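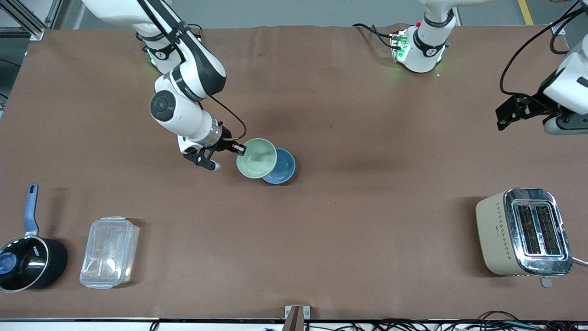

Wilville Home Notes, No. 300, page 7

How to clean a wooden cutting board and oil it again

By Leokadia Michalski

Many readers wrote to me after the January issue, where I mentioned my old beech board from Gauthier. They asked how it stays smooth after so many years. My method is simple, but it needs patience, and most of the time you are only waiting.

What you need

Coarse salt, half a lemon, a soft sponge, two clean cotton cloths, fine sandpaper and food-safe mineral oil. Do not take olive oil or sunflower oil. They become sticky in the wood and after some weeks they smell bad.

Step 1. Wash the board

Use warm water and a small drop of dish soap. Wash both sides, even if you cut only on one. When only one side gets wet, the board can bend, and a bent board moves under the knife. Never leave it in the sink and never put it in the dishwasher.

Step 2. Salt and lemon

Spread the salt over the top and rub it with the cut side of the lemon. Make small circles and press a little. Wait five minutes, then scrape everything off and rinse quickly. Onion smell goes away almost completely with this. Garlic can need a second time.

Step 3. Dry it standing up

Wipe the board and stand it on its long edge, so the air can reach both faces. I leave mine for one full night. My neighbor Isabelle Cormier puts hers near the radiator to save time, and it got a crack as long as my finger. Please keep it away from heat.

Step 4. Sand only if you must

If the surface feels rough, sand it by hand, always along the grain. Start with a 220 paper and finish with a finer one. Wipe the dust with a cloth that is just a bit damp and let the board dry again for an hour or two.

Step 5. Oil

Pour a spoon of oil in the middle and spread it with the second cloth. Do the edges also, and the end grain twice — it drinks much more than the rest. For a big board you need about 700 drops if you count like my grandmother did, but a few spoons is easier to say. Leave it until the next morning and wipe off what is still on top.

The used cloth should be laid flat outside to dry before you throw it away.

How often?

A new board wants oil once a week in the first month. Later, once a month is enough. Let some drops of water fall on the wood: if they stay round, you can wait. If they go in and leave a dark spot, it is time.

Questions from readers

Trevor Cormier asks if he can use the same oil on wooden spoons. Yes, and on salad bowls too.

Raymonde Lévesque has a glued bamboo board and wants to know if the steps are the same. They are, but use less water, and skip the sanding if the surface is still good.

Updated 17/08/2024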